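Ticket 730 - Dunthorpe bench, cream box on black cable
Opened 1 Mar 2018, Zeshan Rana
Status: open

Fan and lamp drop out when the black cable gets nudged. Did it 2 times before lunch. Not the breaker, checked. 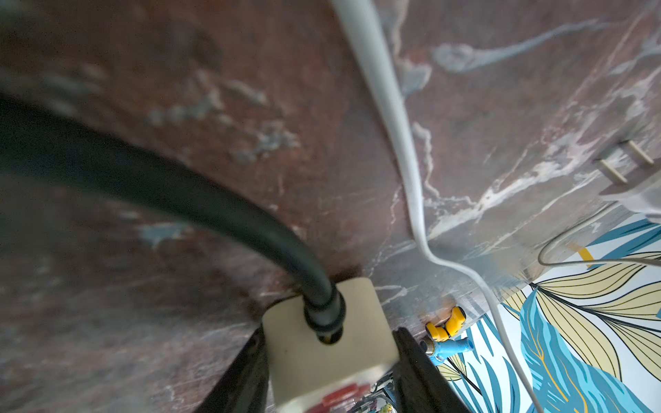 Black cable, plug end at the cream block. White two-prong off to the right.

Face of the block is worn and smudged. Red print on the low edge, cant make out what it says.

Ribbed collar looks ok from outside. Havent opened anything yet.
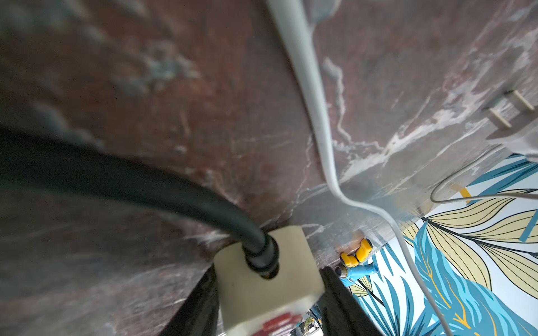

Endang Kusuma: don't keep wiggling it live pls. Unplug at the wall, then check the collar. Spare cord should be in bin 17.

OK, will do. Checking the rest of the bench first.
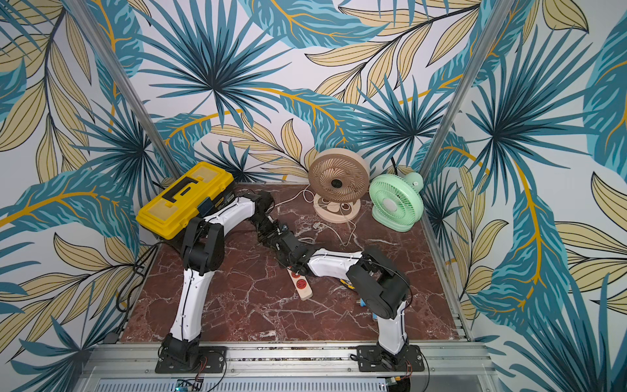

Marble top, yellow toolbox left, green fan at back.

Button box next. Two red buttons, wants a look at the cable entry.
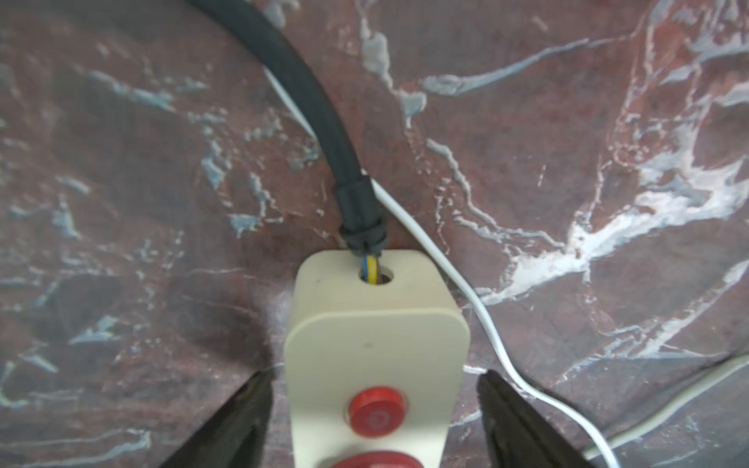
Blue and yellow-green showing below the sleeve, outer jacket stripped.

Want that jacket inside the housing. Re-terminate, new gland from Cornska. Leave unpluged til then.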